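The Loudest Color in the Box
Why bright green is back on walls, doors and kitchen shelves, and why I hope it stays

By Omolara Okonkwo

I painted my hallway green in April. I don't mean sage, or that polite gray-green that every coffee shop seems to have picked from the same card. I mean green like a new tennis court, green like the felt-tip pen that always ran out first when you were seven. It took two coats and most of a Sunday, and when I stood back with paint in my hair I laughed out loud. I have been asking people about the color ever since. 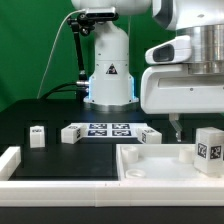
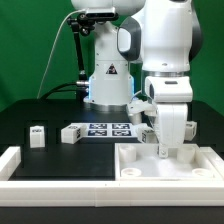 White against bright green.

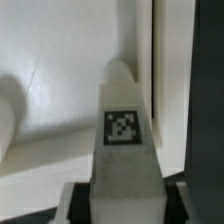
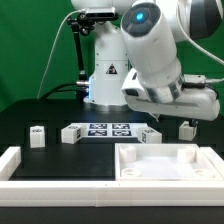 A color people have feelings about

Ask someone how they feel about blue and they'll say it's nice. Ask about bright green and you'll get a story. A bridesmaid's dress. A grandmother's bathroom, tub and sink and all. The first car, bought cheap because of its color and loved for the same thing. I've had strangers on a train tell me about a lime-colored raincoat they still miss!

Salamatu Addo has been mixing paint at Busach, a narrow shop on the hill in Zarkdale, long enough to have seen bright green come in, go out and come in again. Her mixing book is a fat thing with a cracked spine and a thumbprint on nearly every page, and it holds 955 recipes. Bright greens have a section to themselves at the back.

"They come in and whisper it," she told me. "Like they're asking for something they shouldn't have. I say, louder, please, the machine is running."

The one I bought is called 2361. It has no other name. Salamatu doesn't like naming paint, she says it makes people buy the word. I see her point (I once painted a bedroom Morning Pear and regretted it for years), though it does make it hard to tell your sister what you've done to the hallway.

What the eye does with it

Part of the pull is plain biology. Our eyes are more sensitive to yellowish green than to any other part of the spectrum, at least in daylight. Give people a red light and a green light of the same power and the green one will look brighter to almost everyone. It's one reason some fire trucks have been painted that odd lemon-lime shade, and it's why safety vests glow the way they do.

It's also a color that sits a long way from skin. Film and television crews use it behind actors for just that reason: a computer can pick out the green and swap in a castle or a weather map without taking somebody's chin along with it. Blue was the usual choice for a long time in film work, and it still gets used, especially if someone has to wear green. Anyone who has watched a weather forecaster vanish from the neck down on St. Patrick's Day knows the trouble.

So we're built to notice it. What we do with the noticing is another matter, and there the history gets wonderful and a little grim.

The trouble with making it

Leaves make green look easy. For dyers it was a headache for centuries. Very few plants give a good strong green that lasts, so cloth was mostly dyed twice, once in blue and once in yellow, and you hoped the two would fade at the same speed. They usually didn't. Look closely at old tapestries and you'll see blue trees, with the yellow long gone from the leaves. I had walked past blue trees in museums all my life and thought the weavers were being dreamy.

Then came the bright ones. In the late 1700s the chemist Carl Wilhelm Scheele came up with a vivid green made from copper and arsenic, and people went wild for it. It went on wallpaper, on book covers, on silk leaves for ladies' hats. A second arsenic green, even brighter, followed in the next century. The workers who made the stuff got sores and worse. It took a long time for buyers to give it up, and you can sort of understand the reluctance, awful as that is. There had been no green like it. Imagine a room lit by gas and candles, brown with smoke, and then that wall.

The paint in my hallway contains nothing of the kind, I'm glad to say. Modern greens mostly lean on pigments developed in the twentieth century, and they hold their color beautifully in sunlight.

A street that went all the way

If you want to see what happens when people stop whispering, go to Zarkdale and walk up past the paint shop to Öztürkmen, the bakery on the corner. The whole front is green, door, window frames, gutter, the lot. Dae-han Myung, who runs it, got the idea from a bread tin.

"I wanted people to find us in the rain," he said, handing me a sesame roll I hadn't asked for and was very happy to have. He bakes 1000 of those for the spring street fair, and they're gone by lunchtime.

His neighbor Aminu Akpan thought it was horrible. He told me so himself, sitting on his front step across the road. He'd look up from breakfast and there it was, this great green thing coming in at the window. He complained. He bought a blind. Then one evening the sun came low along the street and lit up the bakery door, and he went and got his wife to look at it. The blind is still there but he leaves it up now. His own door is going green this summer, though a different green, he wants that made clear.

How to live with it

I asked Nneka Haruna, who paints houses for a living and has covered more walls than I've had dinners, for her advice to a nervous beginner. She had plenty.

Start with a space you pass through. A hall, a stairwell, the inside of a closet if you're really shy. Paint a big test patch, a yard across at least, and look at it in the morning and again with the lamps on, because a green that sings at noon can turn to pea soup under a yellow bulb. Put white next to it. A clean white makes it crisp, and cream makes it sulk. Black is good too, in small amounts, a picture frame or a row of coat hooks.

Watch your ceiling as well. Bright green bounces. On a sunny day it will tint anything pale that's close by, and that includes people. Nneka once did a dining room where every guest looked seasick, and the owners had to bring in a red tablecloth to put some life back in their faces.

And buy one more can than you think you need. She charges by the room and has spent 30 years watching people run out halfway up the last wall.

I did run out, as it happens, just above the coat hooks. Salamatu had the lid off a fresh base before I'd got through the shop door. I said the number as loud as I could.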